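How I keep small drawers and cabinets working well

148 shares
23 comments

My metal drawer cabinet came from a clearance of office furniture in Wudby and I paid 100 dollars for it, delivery not included. It was stiff, it leaned a little to one side and the bottom drawer smelled of old paper. I have used it every day since, first for tools and now for kitchen things, and I want to write down what I learned, for those who have bought a similar one or have got one from a neighbour.

Start with the floor. A cabinet which does not stand level will never have good drawers, it doesn't matter how much grease you put. Lay a spirit level on the top, once from left to right and once from front to back. If you have no level, put a marble in the middle and look where it goes. I correct with thin pieces of cork under the corner that is low. Cardboard also works, but after a mopping it goes soft and you must do all of it again.

Then take the drawers out, one after another, beginning with the top one. On most models there is a small plastic lever on each runner, and you press one up and the other down at the same time. Pull slowly. My first time I pulled like for a tug of war and the drawer came onto my foot.

Clean the runners with an old toothbrush and methylated spirits. You will be surprised at the colour of the cloth. Let them dry completely before you put anything on them. For lubrication I use dry silicone spray, a very short press for each side. Cooking oil is a bad idea, it becomes sticky like glue and it catches every crumb in the house.

Scratches on the top I treat with car polish on a soft cloth, in small circles, and after that I wipe with warm water and one drop of dish soap. For a scratch that has gone down to the metal, rub it lightly with 800 grit paper and dab on touch-up paint in the nearest grey. Two thin coats are better than one fat coat. Rust must be removed first, otherwise it comes back under the paint by next May.

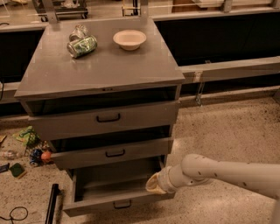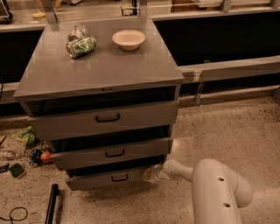
A grey top with a can lying on its side and a small bowl.

For the inside of drawers I recommend a liner, the rubbery kind with little holes, which you can cut with normal scissors. Measure the inside and not the front, because the front panel is always wider. I cut mine a few millimetres too small on purpose, so the edges don't curl up. When it gets dirty, shake it over the sink and wash it by hand.

About the weight: put heavy things in the bottom drawer. In my cabinet this is the jars of flour and rice, then in the middle the tea towels and the foil, and on top the small things, for example pegs, matches, string and the good scissors. If the top drawer is the heaviest one and you open it fully, the cabinet can tip towards you. With small children in the home please fix it to the wall with a bracket, also if it looks very stable.

A smell of old paper or mould goes away with bicarb soda. I leave a saucer of it in the closed drawer for a week and change it once. My neighbour Carleen Treloar prefers dry coffee grounds, and it does work, only then everything in the drawer smells like a café.

If a lock is stuck, don't force the key. Rub a soft pencil over the teeth of the key, put it in and turn it gently many times. The graphite goes inside and helps. It took me an evening, with the radio on, but the lock is turning now.

One last thing, for the handles. Loose screws can be tightened from the inside of the drawer front. When the hole has become too big, put a washer behind the screw and tighten again, only until it doesn't move any more.

9 comments loaded
Share this page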